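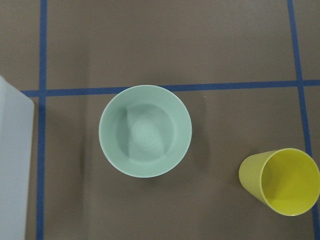
Wrist camera view over the taped work area, with a green bowl and a tipped yellow cup.

Setting up the bowl and cup detector in Tully

This page covers getting usable object positions out of a wrist camera with Tully, before any grasp planning. It assumes the arm driver is running and you have already done the hand-eye calibration. If you haven't, do Gráinne Keogh's calibration page first and come back.

1. Move to the look pose

Send the arm to a fixed pose with the camera pointing straight down at the table. Save it under the name look_down. Every step after this uses the same pose, and if you change it later you have to redo step 2.

Wait 700 ms after the arm reports it has stopped before you grab an image. The controller says "done" a little early and the first few images can be smeared.

2. Find the tape lines

We use the blue tape on the table as a check on the calibration. Turn on the line finder and set the hue range to blue only. You want one point for each place where two strips cross. In the view at the top there are two crossings, one at the left and one near the right edge.

Measure the real distance between the crossings with a ruler and enter it in the table file. Tully compares it with its own figure and prints the error. Anything over 2 mm means the calibration has moved. Don't try to fix that with an offset in the planner.

The strips don't have to be parallel. The right one in our view leans outward toward the bottom, and the line finder handles that fine. It fits each strip separately.

3. Segment the objects

Set the background color from a bare patch of table. Then run the segmenter and look at the masks one by one.

The bowl should come out as a single round mask. If you get a ring with a hole in it, the shading inside the bowl is being read as a second object. Raise merge_radius until the hole closes. We ended up at 137.

A cup on its side needs more care. Its mask should take in both the outer wall and the opening. The inside is a brighter yellow than the outside, so a narrow color range will pick up only the opening and put the center too far toward the mouth.

Set min_area to 93 pixels so that small specks on the table are dropped.

4. Handle objects that leave the view

Turn on the border flag. Any mask touching the image border gets marked partial, and the planner will not use its center. The white object at the left gets this mark, and so does the cup, whose rim runs slightly out of view. For a partial object you do want to pick up, call recenter with its ID and the arm will shift over and look again.

5. Send the poses to the planner

Export in the robot base frame. Check the bowl first by sending the arm to hover over its center, at low speed, with a hand on the stop button.

Úna Foley added a dry_run option in March that prints the target without moving. Run that before the hover test and compare the numbers with your ruler.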